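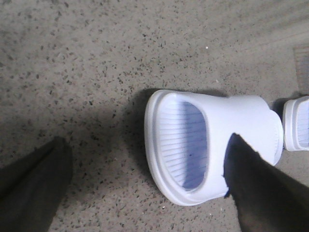
The lost property procedure at the Ginden baths ran to two pages and had been written for umbrellas. It required the attendant to record the article, the place where it was found, its color, its maker and any distinguishing marks, and then to shelve it for 68 days. On the evening in question the article was a white slide sandal, found on the speckled gray floor. The attendant wrote "molded, one broad strap, footbed with thin ridges running across it" and stopped at the line for distinguishing marks. There was a small dark fleck inside, under the strap. The attendant wrote that down too.

The next line asked for quantity. The form did not allow for half a pair. Quantity was entered as 1, and the entry was initialed.

Shelving was in the room behind the boiler, on a steel rack supplied by Doltero. The rack had been bought for towels. Its shelves were set at a depth that suited a folded towel and little else, and an adult sandal placed heel first stuck out over the front by the width of a thumb. The attendant turned it sideways. On the same shelf were a pair of goggles in an Asport case, a comb, and a key on a loop of string. The key had been there past its date for two winters. The procedure said what to do with expired clothing and expired umbrellas. It did not mention keys.

The tag number was 888. The attendant tied it around the strap with a reef knot, because a granny knot slips on smooth material, and went back to close the valves.

At twenty to ten the telephone rang at the front desk. The caller asked if a sandal had been handed in.

"Describe it," the attendant said, as the procedure required.

"White. A slide."

"Left or right?"

There was a pause on the line. The attendant looked at the form and found that it had no space for left or right either.

"I have the other one here," the caller said. "I walked home in it."

"What distance?"

"From you to the Joshi bakery. And then up the hill."

The attendant knew the hill. It was paved as far as the pharmacy and loose gravel after that. The form had a box for remarks, and the attendant wrote "claimant walked home with one foot bare" and then considered whether this was a remark or a distinguishing mark. It stayed where it was.

"Any marks on it?" the attendant asked.

"There's a dark speck on the inside. I've tried washing it off."

"Under the strap?"

"Yes."

The baths opened at six. The caller said six would be fine and hung up. The attendant went back through the boiler room, took the sandal off the towel rack and carried it to the front desk, where it was set beside the bell with the tag facing out. The lights were switched off in the usual order – pool, showers, corridor, desk. Then the desk light was switched on again for as long as it took to write "held for collection, 6:00" on the back of the tag.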